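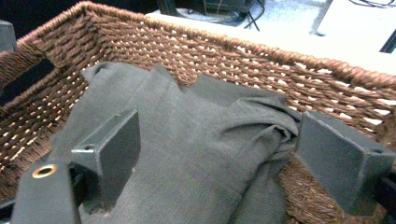

The basket, brown cord, braided rim and all.

October 11, 2026
By the allotment diarist

What a day! I am writing this with purple fingers and a back that will complain about it tomorrow, but I don't care, because the beans are in. All of them. Every last pod off the poles, and the poles down and tied and stacked behind the shed.

I had meant to leave them another week, but the forecast was grim and I had seen what a wet October did to my pods two years back, when half of them went to grey fluff before I could get to them. So I was up at the Bickerstaff plots before eight with a flask and two bacon rolls (one for ten o'clock, which got eaten at quarter past eight). Low mist right across the bottom field, and the sort of cold that makes your nose run. Then the sun came through and it was glorious. I took my coat off and hung it on the water butt and forgot about it until I got home, so tomorrow I shall have to go back for it.

The variety is Keser, the purple-podded one I got in the spring swap. I sowed 2 short rows and didn't expect much, as they sulked all through the cold start, and in July I very nearly pulled them out to make room for leeks. I am so glad I was too lazy! They went up the poles like mad once the heat came, over the top and back down again, and by the end of summer there was a proper wall of them. The pods dry to a sort of papery mauve and when you crack one open the beans are cream with a dark red splash, every one different. I could look at them all evening. I more or less have.

I decided I would count them this year, for the first time, as I have always wondered. 348 pods from the first row. I shelled those after lunch at the kitchen table with the radio on and got 1,113 good beans, plus a saucer of shrivelled ones that I didn't bother to count. Then I did the second row, which was the sunnier one and had far more on it, and by the time it was getting dark I had a grand total of 3,474. Three thousand! From a packet that rattled when I shook it! I wrote the number on the back of the gas bill and then copied it here in case the bill goes out with the recycling.

They are spread out on old pillowcases in the spare room now, with the window open a crack. I'll give them a fortnight, stirring them with my hand each morning (the best part, they sound like the sea), and then do the fingernail test. If you can't dent one, it's ready for the jar. A couple of days in the freezer after that to see off any weevils. I missed that step once and have never forgotten opening that jar.

The other news is that the Pikamex squashes have coloured up at last. I brought the three biggest home in the barrow, and they are sitting on the stairs, one to a step, as I've run out of windowsill. The skins are still a touch soft near the stalk so they need curing somewhere warm. The Mornex kale looks magnificent and has no holes in it whatsoever, which I put down to the netting – I moaned for a whole afternoon about putting that netting up, and I take it all back.

Still to do before the month is out: garlic in, where the beans were. Muck on the far bed. Clean the bean poles, or at least knock the mud off the ends. Find the good trowel, last seen somewhere near the rhubarb. Put by fifty of the best beans in an envelope for sowing and a few more for the swap, picking the ones with the biggest red splash.

Supper was a bowl of the slightly under-dry ones, boiled hard for ten minutes and then simmered until soft, with garlic and a tin of tomatoes and the end of the parsley. Creamy, a bit like chestnuts. I had two helpings and wiped the pan out with bread. Bath now, and then bed.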